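面团为什么会自己长大
小厨房大问题栏目
文:Prasanna Saha
2018年5月

你要是把一团泥巴放进碗里,盖上布,过一阵子再来看,它还是那团泥巴,一点上进心都没有。面团就不一样了。你走开的时候它乖乖地趴在碗底,等你看完动画片回来,它已经顶着盖布,一副要搬出去自己住的样子。

大人对这件事的解释通常是三个字:“发了嘛。”

这三个字说了等于没说。什么发了?谁让它发的?它吃了什么?如果不管它,它会不会一直长,长到把Hamham整个小镇都盖住?(我小时候真的担心过这个,还把床搬得离厨房远了一点。)这篇文章就来回答这些问题,包括小镇的那个。

面团里住着谁

面团里住着酵母。酵母是活的,跟你一样要吃饭,跟你不一样的是它不挑食,也不用别人催。

它属于真菌这个大家族。蘑菇是它的亲戚,面包上长的绿毛也是它的亲戚,不过后面这位亲戚在家族聚会上不太受欢迎。酵母比它们都小得多,一个酵母就只有一个细胞,用眼睛根本看不见。你从袋子里倒出来的那种浅褐色小颗粒,每一粒都是好多好多酵母挤在一起睡觉。

对,睡觉。干酵母被烘干了,没有水,它们就什么也不做。既不吃,也不长,更不会抱怨。你可以把它们放在柜子里很久,它们也不会敲门要出来。我认识的小朋友里没有一个能做到这一点。

等你把酵母倒进温水里,它们就喝饱了水,慢慢醒过来。要是水里还有一点点糖,过一会儿水面上会冒出一层泡沫,闻起来有点像面包店的后门。泡沫说明它们起床了,而且已经开始吃早饭。

酵母吃什么

酵母爱吃糖。你可能会说,可是做面包的时候没放多少糖呀,有的面包干脆一点糖也不放。

别急,面粉自己会想办法。面粉里有很多淀粉,淀粉可以想成是一长串手拉手的糖。这一长串太大了,酵母咬不动。好在面粉里还有一种叫“酶”的东西,酶很像一把小剪刀,碰到水就开始干活,把长长的淀粉剪成短短的糖。剪一段,酵母吃一段。这边剪,那边吃,谁也不跟谁说谢谢,合作得却很好。

你自己也有这样的小剪刀,就在口水里。下次吃一口白馒头,别急着咽,慢慢嚼,一直嚼到大人问你是不是卡住了。你会发现馒头变甜了。那就是口水里的酶在剪淀粉。

吃完之后发生的事

接下来这部分比较不雅,我尽量说得文明一点。

酵母吃了糖,会放出气来。这种气叫二氧化碳,你呼出来的气里也有它,汽水里那些让你鼻子发痒的泡泡也是它。一个酵母放的那点气,小得不值一提,可是整团面里的酵母都在吃,都在放,一起放上好一会儿,那就很值得一提了。

所以,面包里那些松松软软的小洞,就是一大群看不见的小家伙打嗝打出来的。你可以在吃早饭的时候把这件事告诉全家人。最好等他们咬下第一口以后再说。

除了气,酵母还会留下一点点酒精和一些别的东西,它们有香味。发好的面团闻起来又甜又有点酸,就是它们的功劳。酒精到了烤箱里会跑掉绝大部分,你不会因为吃了一片吐司就开始唱歌。如果你唱了,那是你自己想唱。
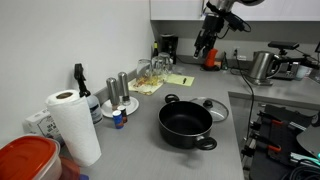
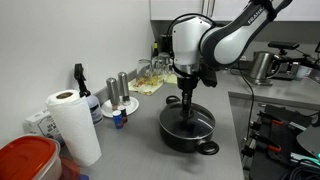
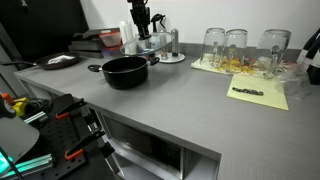 阅读用时:21分钟(大声念给弟弟妹妹听,并且不断被打断的情况下)

气为什么没有跑光

你往一碗水里吹气,泡泡冒上来,破了,气就跑了。那为什么面团里的气跑不掉呢?

因为面团里有一张网。

面粉里除了淀粉还有蛋白质。干的时候,这些蛋白质各过各的。加了水,再揉一揉,它们就互相勾住,连成一张又软又有弹性的网,大人管它叫面筋。酵母放出来的气被网兜住,出不去,只好把网撑开。撑开一点,再撑开一点,面团就变大了。跟吹泡泡糖是一个道理,只是这个泡泡糖有好多好多个小房间,而且没有粘在你的头发上。

揉面就是在织这张网。刚开始揉的时候,面团又粗又黏,一拉就断,还会赖在你的手指头上不走。揉着揉着它就光滑了,按下去会慢慢弹回来,好像在说“你再按一下试试”。

想知道网织好了没有,可以揪一小块面,用两只手的手指轻轻往外拉。如果能拉成一层薄薄的膜,对着窗户能透过光,就可以了。如果一拉就破,就接着揉。如果你已经揉累了,就去找一个刚才说“这有什么难的”的大人。

为什么面团怕冷

酵母是看温度办事的。暖和的时候,它吃得快,放气也快。冷的时候,它就慢吞吞的,跟你冬天早上起床差不多。

我家的厨房在二月里冷得很有个性。有一年我把面团放在窗台上,过了好久去看,它跟刚放下去的时候一样大,我怀疑它还缩了缩脖子。后来我把碗挪到了暖和的地方,它才想起自己是一团有前途的面团。

放进冰箱里呢?酵母不会马上停工,它会很慢很慢地干。有些面包师就喜欢这样,头天晚上把面团放进去,第二天再拿出来烤,因为慢慢发的面团味道更浓。用这种办法的人看起来很有耐心,实际上也可能只是想早点去睡。

那么越热越好吗?也不行。水要是烫手,酵母就会被烫死,死了的酵母可不会打嗝。我们用的水应该像给小宝宝洗澡的水那样,摸上去温温的。你要是拿不准,就伸一根干净的手指试试。手指头要是缩回来了,酵母也会想缩回来,可惜它没有手指头。

进了烤箱以后

面团进了烤箱,刚开始那一会儿最热闹。温度往上升,酵母越吃越快,像听说食堂马上要关门了一样。面团里的气体受了热,自己也会胀大。水变成水蒸气,也要占地方。大家一起往外挤,面团就猛地往上蹿了一截。你要是隔着烤箱门看,运气好能看见它长个子。(看就行了,别开门,也别把鼻子贴上去,门是烫的。)

等到面包里面热到75度,酵母早就全都不在了。这听起来有点悲伤。不过它们已经吃了一顿很长的大餐,而且那张网这时候也变硬定了型,小房间一间间地留了下来,不会再塌。

面包的外皮会变成棕色,那是糖和蛋白质在高温下一起变出来的新花样,又香又脆。馒头的皮为什么是白的呢?因为馒头是蒸的,蒸汽没有烤箱里那么热,变不出那身棕色外套。两个人本来是同一团面,一个去晒了太阳,一个去泡了澡。

会不会盖住小镇

好,现在来回答那个重要的问题。

不会。面团长到一定的时候就停了。原因之一是糖不够吃,酵母再努力也得有饭。另一个原因是网会撑破。面筋拉得太薄,就兜不住气了,气从破洞里溜走,面团先是表面坑坑洼洼,然后塌下去,变成一摊又酸又没精神的东西。大人把这叫做“发过头了”,说的时候往往还要叹一口气,再看看墙上的钟,好像是钟的错。

所以Hamham镇很安全。我的床后来也搬回去了。

盐来做什么

盐让面包有味道,这个你尝得出来。你尝不出来的是,盐还管着酵母,让它们别吃得太急。没有盐的面团发得飞快,也塌得飞快,烤出来淡得像一块很有礼貌的纸板。盐也会让那张网更结实一点。

有的书上说,盐和干酵母不能堆在一块儿。我的习惯是一个倒在碗的左边,一个倒在碗的右边,像对待两个刚吵完架的表兄弟。等面粉把它们隔开了,再搅到一起也不迟。

动手试试:气球打嗝实验

这个实验不用烤箱,但还是请叫一个大人在旁边。大人的作用是拧瓶盖和擦桌子。

要准备的东西:
一个干净的小塑料瓶
一个气球
2小勺干酵母
一大勺白糖
半杯温水

先把气球吹大再放掉,这样它会软一些,待会儿比较好说话。把糖倒进温水里搅一搅,倒进瓶子,再把酵母倒进去,轻轻晃几下。把气球套在瓶口上,套紧。然后把瓶子放在暖和的地方,走开。

走开这一步最难。盯着看的话,它好像什么都没做。去画一张画,或者去收拾一下书包(我知道你会选画画),回来的时候气球应该已经站起来了。里面装的全是酵母打的嗝。

如果气球没动静,多半是水太烫或者太凉,要么就是酵母太老了。翻翻袋子上的日期。我曾经在柜子最里面找到过一包Kovden牌酵母,它的年纪恐怕比我家的猫还大,拿它做出来的面包可以用来挡门。

想再多试一点的话,可以做两瓶,一瓶放糖,一瓶不放。先猜一猜哪个气球会更大,把答案写下来,写了就不许改。

如果你还想做一个真的面包

我家最小的那种圆面包,用286克面粉,正好够一个烤盘。其他的数目每种面粉都不太一样,Masri磨坊的粉特别能喝水,Adby那种又喝得很少,所以请照着你家面粉袋子背面的做法来。袋子背面的字很小,我怀疑他们不太希望有人读。

厨房里要是有21度,面团就会不慌不忙地长,你别催它。长到原来的两倍大,就可以往下走了。想检查的话,手指沾点面粉,在面团上戳一个洞。洞慢慢回弹一点点,说明刚刚好。洞马上弹回去,说明还要等。洞一动不动,旁边还跟着塌了,说明你画画画得太久了。

生面团不要吃,再香也不要吃。生面粉里可能有让你肚子疼的细菌,酵母到了肚子里也不会立刻停止打嗝。刚出炉的面包也要等凉一凉再切,它里面还在冒热气,这时候切开会黏糊糊的。

几个词,给喜欢查词的人

酵母:一种只有一个细胞的真菌,爱吃糖,爱放气。
酶:把大的东西剪成小的东西的帮手。
面筋:面团里那张有弹性的网。
二氧化碳:面包里的小洞,就是它撑出来的。
发酵:上面这些事加在一起的名字。下次大人再说“发了嘛”,你可以问问他们,是哪一种发法,然后搬个凳子坐下来听。

下一期讲鸡蛋煮熟了为什么会变硬。有问题的小朋友可以写信来,沾了面粉的信也收。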